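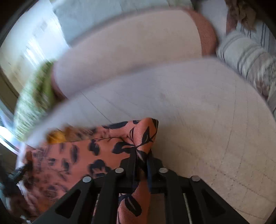 Gripper closed on a patterned coral cloth

Set up a release board in Prelico

Open Boards, click New, and pick Release. Name it after the version you plan to ship. Add 3 columns: Planned, In review, Shipped.

Import your tasks from a CSV file. The limit is 700 rows per file, so split longer lists first.
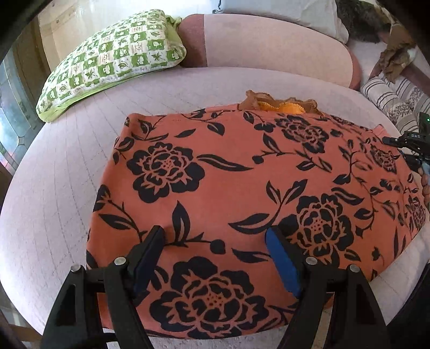
Open gripper over a coral garment with black flowers

Assign an owner to each task, then set the cutoff to Friday. Anything still in Planned moves to the next board.

Related
Archive an old board
Connect Prelico to Gustalar

Contact | © Prelico | Back to top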